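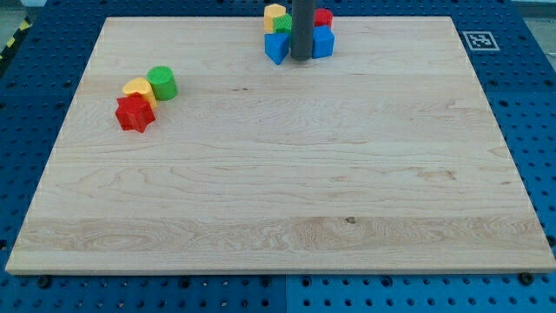 Menaka Mridha asked at the spring meeting whether the Pomwood play sessions were reaching families on the east side of Stultport, or only the ones who already came to us. She said she would rather see fewer sessions in better locations. Most of this report deals with her question.

Pomwood Family Learning
Progress report to the Kaijage Fund
July 17, 2020

Attendance
We recorded 818 visits in the first half of the grant year, against a full-year target of 1232. In-person sessions stopped in March. Visits before the closure were ahead of plan, mainly at the Havent Street site. The library site was weaker and we had already cut it to one morning a week.

East side families
Before the closure, 65 families gave an east side address when they signed up. Many came once and did not return. When we called them, the usual answer was the bus, which needs a change downtown and does not run often enough to meet a morning start. We have asked the elementary school on Weir Road for use of a ground-floor room. The principal has agreed in principle and the district office is reviewing the insurance form.

Work since March
Staff moved to phone calls and home activity packs. Each pack has a picture book, crayons, paper and a sheet of activities for ages two to four. Packs were dropped at front doors on the east side first. Parents told us the activity sheet was too long, so the second version is one page with larger type. The Spanish version was late and went out with the second delivery.

Staffing
Sumaiya Kodikara took over as program lead in April. The part-time outreach job is still open. We held interviews by phone and did not make an offer.

Budget
Spending is under budget on room rental and snacks and over on printing and postage. We request permission to move 10 percent of the rental line to materials. No change to the total is requested.

Next period
If the district approves the room, sessions at Weir Road will start in October with small groups and a later start time. If it does not, we will continue the packs through the end of the year and look again at the church hall on Dunmore Avenue. The revised budget table will follow under separate cover.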